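Husivex Open Day

The Husivex open day is a yearly visitors' day held in Mustmont every March, and I've been to enough of them now that I figured I should write the entry myself. It's small and friendly, and it's mostly about robots learning to do household stuff. Doors open at 2 in the afternoon and close whenever the coffee runs out!

Background

The day started as a side room at the Adiddale craft fair, with 17 visitors the first year (I was one of them, and I only came in to get out of the rain). These days it pulls in 200 people and has its own building. Kenna Strachan has run the demonstrations from the start. She's great with kids and pretty patient with folks like me who ask the same thing twice.

Demonstrations

Most of the afternoon goes to what Kenna calls table tasks. A person does a chore using hand-held grippers, one in each hand, and the recordings go toward teaching a robot arm the same chore. The library had 3000 recordings in it at my last visit, and she's hoping to double that.

The one I always hang around for is the key task. You pick up a big ring of keys with the gripper, carry it over to a little stand, and get it onto a hook. Sounds easy, right? I tried it and my respect for my own fingers went way up. The ring wants to swing, the tags slide all over the place, and you're working with two jaws where you'd normally have a whole hand. 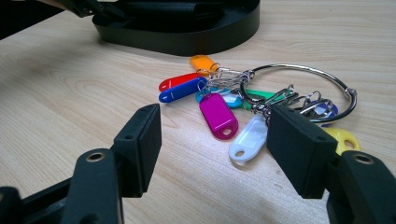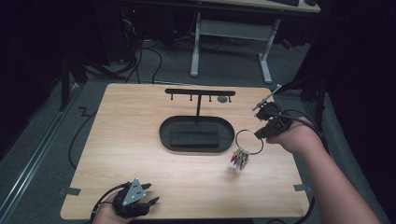

The key task at the Husivex open day: the ring and its colored tags between the gripper fingers (first picture), and the ring held up near the stand (second picture).

Kenna likes keys for this because they never land the same way twice. Metal is also shiny, and shiny things are hard for cameras, so she says if a robot can cope with a key ring it'll be fine with a coffee mug. I'm not totally sold on that (I've seen what happens with the mugs), but she knows a lot more than I do.

Talks and visitors

There's a short talk in the back half of the day. The best one I've heard was from the Intarasuk workshop, all about gripper pads and why soft ones wear out so fast. It ran way over and I didn't mind a bit.

Getting there

The bus from Adiddale stops right outside. Parking is on the grass, so wear decent shoes if it's been raining. Kids are welcome to try the grippers as long as a grown-up stays at the table with them.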